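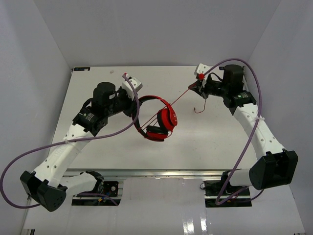

Everyone keeps telling me wired headphones are back. Fine. Then somebody explain why the cord is still the worst part of owning a pair.

Big red over-ears, black cushions, thin red cord. They look great. So did my last two pairs, right up until the left side went quiet.

The packaging on mine promised the cable was good for 3,000 bends. Whose bends? Mine go in a backpack.

And the wrapping advice! Dilek Demirtaş swears by over-under coils. Barry Rowbotham says wind it around the headband, which is how you get a kink right where it meets the ear cup. I've tried both. I still spend my mornings picking at knots.

Pulling the cord straight before you coil it is supposed to get the twists out. Maybe. I'd go easy near the plug though, that's where mine always quits first.

Someone will now reply "just buy the Wandholm cable organizer." It's a strip of Velcro. They want 21 bucks for it.

Flynn Merrick asks what I do then. Loose loops, a bread bag tie, cord on top of the cushions in a drawer. It's held up since March, so nearly long enough for me to start believing in it.

Not sold on wireless either, before you ask. I've got enough things to charge.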